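Workshop Tips: House Rules for a Sorting Arm on the Bench

Posted May 6, 2024 by Vija Org
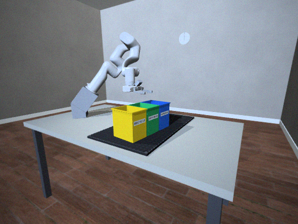 How much clear space should I leave around a small robot arm?

Leave the full reach of the arm plus a forearm's length for yourself, measured from the center of the base, and treat everything inside that line as the arm's while the power is on.

I know that sounds like a lot of bench to give up, especially if you share a garage with a freezer and three bicycles like I do, but you get used to it (and it does wonders for the clutter!). My own line is masking tape at 782 mm. Measure yours with the arm stretched all the way out and whatever hand you use bolted on, and do it again if you ever change the hand.

Bolt the base down. Clamps are fine for an afternoon of trying things out, but they creep, and a base that has crept even a little puts every pickup in the wrong spot. I check my bolts on the first of the month, when I pay the water bill.

Bins need a fixed home too. Stand them together on a tray with a lip and mark the tray's corners on the bench, so that after you've emptied everything it all goes back to the same place. Keep one color for one kind of waste, and put a word on each bin as well, in letters big enough for a visitor to read. My neighbor Ivars Lapiņa mixes up green and yellow and was very glad of the words.

Now for the rules I'd ask you to write on a card and hang up:

Slow speed for anything new. Run it up to 14 times before you even think about going faster.

Power off before hands go in, even for one bottle cap.

No glass, no batteries, no aerosol cans. Sort those yourself.

Sleeves rolled, hair tied, lanyards off.

The stop button goes where you stand, on the near side, and you press it once at the start of every session to be sure it works.

Last August I got lazy about that button and had to walk all the way round the bench to pull the plug, while a yogurt pot went round and round. I moved the button that same evening.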